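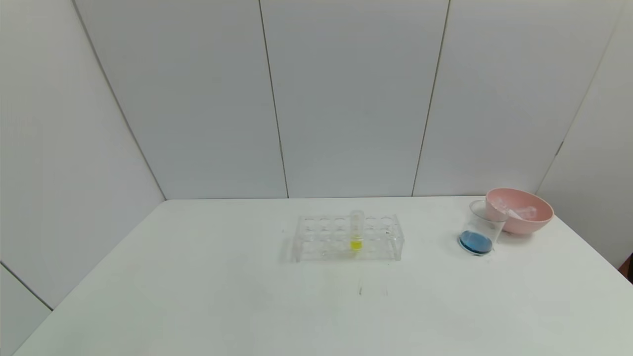
In June I visited the open day of Bendus, and the part I liked most was the small white booth with the laboratory robot. The rack with the test tube stood near the middle of the table, and the beaker with blue liquid was to the right, next to a pink bowl.

Our guide, Vilja Rissanen, explained that the robot must learn to work with clear plastic and glass, and this is difficult for its cameras. They have recorded 3488 attempts until now. She told us that the yellow liquid is only colored water.

The demonstration took 3 minutes and we were allowed to ask questions during it. I asked about the speed, and she said they are not in a hurry with it. After this we went to the Oltus hall, where coffee was served.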